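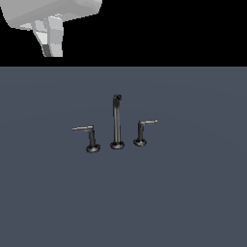
MORNEO, January – The first boat goes at ten to six and I missed it. Overslept, wrong shoes, a hill I'd forgotten was there. By the time I got down to the slip the Allilis was already out in the dark with her deck light on, and the man who'd untied her was walking back up with his hands in his sleeves.

"She'll be back," he said. And kept walking.

So, coffee. The place at the top of the slip is called La. Just La. There was a second word on the sign once and a storm had it, and people can't agree what the word was. The owner bought the business with the sign already that way and never saw a reason to spend money on it. Eggs, fried bread, a kind of fish hash that tastes better than it looks. Windows fogged to the top. Everyone in there was waiting for the boat or pretending not to be.

I came to Morneo to write about small ferries. The short ones. The kind you cross on to get to work, or the dentist, or your mother's. They don't get much written about them, apart from when they're being shut down, and then it's always the same story with the same sad photo of a rope. I wanted one that was still running, in the dull part of the year, with no anniversary coming up.

The Osen at Morneo is 765 yards wide from slip to slip. Eleven minutes if the tide is slack, longer if it's not, and in a hard ebb the skipper points the bow at what looks like completely the wrong place, a white house way upstream, and lets the river carry her down onto the landing. The first time you see it you think he's lost his mind. The regulars don't look up from their phones.

There is a bridge. Everyone who doesn't live here brings up the bridge. It's inland, past the quarry and the feed store, and the drive round eats most of an hour on a good morning. People on the east bank have jobs on the west bank. The school is west. The good bakery is east. The hospital is west, the cemetery is east, and yes, they've heard the joke.

Osian Skyrme has run the boat for most of his adult life. Tall, stooped from the wheelhouse, a voice you have to lean in for. Doesn't like interviews, told me so, then talked for the whole of the second crossing and most of the third. His father was a plasterer. He came to the ferry sideways – a summer job taking fares, then a winter job because the fellow ahead of him broke an ankle, then the ticket, then the boat.

"I thought I'd do a year and get out," he said. He had one hand on the wheel and was peeling a tangerine with the other. Very neat, all the peel in one piece. "Then you know the water. And it's a shame to waste knowing it."

What does he know? Hard to get out of him. It comes in bits. That the sandbar off the east landing moves after heavy rain and you can tell where it's gone from where the gulls are standing. That fog here comes down the river, not up it, so if you can see the quarry lights you've got time for one more trip. That there's a soft patch of current by the old coal jetty where you can sit almost still and wait for a barge to go by. None of it is written down. He did start a notebook once. It got wet.

I asked about passengers. He was happier with that. In the summer it's up to 800 of them on a fair day, bikes, dogs, strollers, people with inflatable things. He finds it tiring but he likes the noise. In January it's the same faces and he could run the boat by them. The nurse with the red bag means it's the early one. The two brothers who don't speak and stand at opposite rails mean the shift at the cannery is about to start. If the old lady with the shopping cart isn't on the nine-thirty he'll wait a minute. Not longer! There's a timetable.

The timetable, by the way, is a work of art. Laminated, nailed to the waiting shelter, corrected in at least three different pens. The winter one has a crossing marked "if light" and another marked "ask." I asked. It goes if there's a funeral.

A word about the boat. The Allilis is not pretty. Flat-bottomed, blunt at both ends, ramp front and back so the cars can drive straight through. She fits a handful of cars if they're parked by someone who's good at it. The benches along the side have lids, and under the lids are life jackets and also, on the day I was there, a sack of onions somebody was sending across to a cousin. That's normal. Things go over on the boat by themselves all the time. You hand them to the deckhand, say a name, and they get there. Keys, prescriptions, a birthday cake, a set of false teeth in a jelly jar. No charge if it fits on the bench.

There used to be a sister boat. She was sold off upriver when the cannery cut its night shift, and you can still see where she tied up, a second set of rings on the wall gone orange. Some people want a second boat back. Some people say one is plenty and what's needed is a new engine for the one they've got. This is the main political question in Morneo as far as I can tell. I heard it argued in La, in the hardware store, and through the open window of a parked van by two men eating sandwiches who clearly agreed with each other and were enjoying it anyway.

The engine. Right. It's old, it's been rebuilt, it's loud. You feel it in your teeth on the benches near the stern, wich is why the benches near the stern are always free. Parts come from wherever. Osian has a contact with a barn. When the thing does stop – twice last winter, both times at the landing thankfully – the whole town tilts. Kids don't get to school. The bakery sells out by the wrong people. The nurse drives round and starts her shift already tired.

I stayed for the afternoon boats. I'd meant to leave at lunch. Low sun, river the color of a nickel, wind finally dropping. A girl in a school sweater was doing homework on the onion bench. Her pencil kept rolling with the swell and she kept catching it without looking. A man in a good coat asked me if I was from the county, and when I said no he lost interest and went to look at the water.

Fares. I should say something about the fares. You pay on board, in coins, or you're "in the book." The book is an actual book. Residents pay up at the end of the month, or the end of the season, or when they sell a calf. The operator has been trying to bring in a card reader and it does exist, it's in a drawer in the wheelhouse, it can't find a signal past midstream. The book works all the way across. Is every crossing in it? Osian gave that a long think. "Near enough," he said.

The money's thin, it always was. A public grant covers the winter, the summer mostly covers itself, and what falls in the gap falls in the gap. Every few years a consultant comes and rides back and forth and suggests cutting the first boat or the last one. Those are the two that people build their lives on, so there's a meeting in the school gym, and shouting, and both of them stay. I read one of the reports on the train down. It had the river in the wrong place on the map.

What I kept coming back to, standing at the rail with my feet going numb, was how much of the talking gets done out there. Nobody can leave. You've got a stretch of water and whoever's beside you. A woman told me she'd agreed to marry her husband between the coal jetty and the west slip. She'd said "give me till we land" and then didn't need it. Another passenger learned from the deckhand that his own brother was moving away. There's a carpenter who does his quotes on board, on the backs of envelopes, and if you haven't haggled him down by the ramp that's the price.

And people just sit, too. Plenty of them. Bags on knees, eyes shut. It's too short to open a laptop and too long to stand in the cold for, so you get this odd little pocket in the day with nothing in it. I took the crossing seven times and by the end I'd stopped checking my phone. Also it was dead.

Who takes over is the other question. Osian isn't old but he's had a shoulder done and there's a knee on the way. The deckhand is studying for her ticket. She's quick, she's good with ropes, and she's been offered better money on the harbor tugs down at the mouth. She hasn't said yes. She hasn't said no eather. He isn't pushing, he says, although I noticed he handed her the wheel on every crossing after dark and stood behind her with his arms folded, looking at the white house and saying nothing at all.

Once, only once, he said, "Bit more." She gave it a bit more. The ramp came down clean on the concrete.

Last boat is at ten past nine. Four of us on it and a bicycle. The lights were on in La but the chairs were up, and someone was mopping. I'd left my scarf on the hook by the door that morning and it was still there, with a note pinned to it that said FERRY?

If you're going: bring coins. Wear the right shoes. Park on the west side and walk on, the cars get loaded last and the deckhand will tell you what she thinks of your reversing. Have the hash. If you want the early one you'll need to be on the slip by quarter to, and he won't wait for you.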